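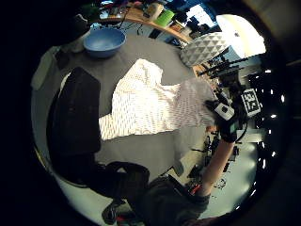 December, 4:40 pm, Narora bench

Went through the house rules for hand-held gripper sessions with Chih-ming, who wrote most of them and still managed to look surprised by rule 18. Notes for whoever is on next:

- Folding tasks: the cloth starts loose. If you've pre-folded it "to save time", bin the episode.
- Cables get a check before each take. The strap check comes after, and yes, it goes on the sheet.
- Tags must be clean and flat. Fingerprints on a tag are still a fault, even your own.
- Three bad takes in a row means stop and recalibrate. A fourth taken in hope gets labelled as such.

Gilberto wants the Skekville wording on consent adopted whole. Fine by me, though it runs to 33 clauses and one of them is about parking.

Tally in Burkix stands at 3,387 episodes, a fair few named "test_final". 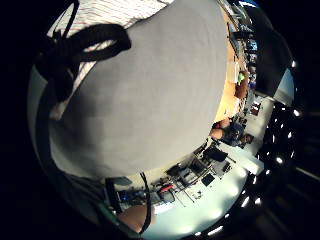

Do we keep takes where the wearer stops halfway?
Keep them, mark them incomplete, and write the reason in the log before starting the next one.

Still to do: argue with Chuang's template over the colour codes. It has two greys and I can't pick either.

Print | E-mail this entry
3 comments | 0 shares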